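Search this site Go

4.2 Equipment budget

The first plan for the Muvcombe site asked for two pairs of hand-held grippers and one frame. The quote from Toson was 362 dollars for each spare set of fingers, so we moved one pair to the November order – the frame stayed.
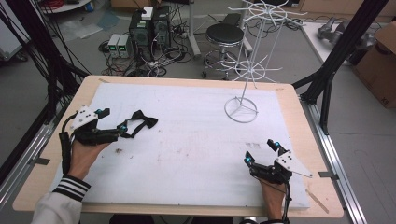
Figure 7. Work with a bow tie, one gripper in each hand.

Solène Renaud answered that spare parts should be paid from the running costs, and that a plan without them is too cheap on paper. We accepted this and set aside 306 dollars for cables.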